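Memoria de la asignatura de Proyecto, grupo Lorum
Entrega: 14 de diciembre de 2018

3. Método

La pregunta era modesta: ¿aprende mejor una política bimanual si las demostraciones las graba una sola persona o si se turnan dos? En septiembre nos parecía un trabajo de 2 semanas. El lector ya sospecha el desenlace.

Grabamos 1409 demostraciones por teleoperación con nuestro programa, Flurik. Tras descartar las que tenían saltos en la sincronización quedaron 959, y el resto nos sirvió para aprender humildad. 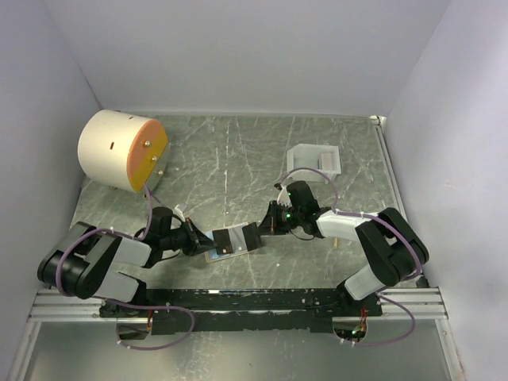

El criterio de éxito nos costó más discusiones que el código. Al principio valía cualquier contacto con la pieza, lo que daba unos resultados magníficos y perfectamente inútiles. Ahora exigimos el agarre por los dos extremos, una pinza en cada uno, con los brazos enfrentados sobre el suelo de la celda. Los cables morados forman bucles por encima de los codos, y al planificador no le dijimos nada de ellos – un descuido que figura en la sección 5 bajo el título, algo generoso, de «limitaciones».

4. Resultados

La política entrenada con dos operadores superó en 8 puntos a la de uno solo. Con la variante Muva la diferencia desaparece, y no sabemos por qué. Nuestra hipótesis está en el anexo B, donde molesta menos.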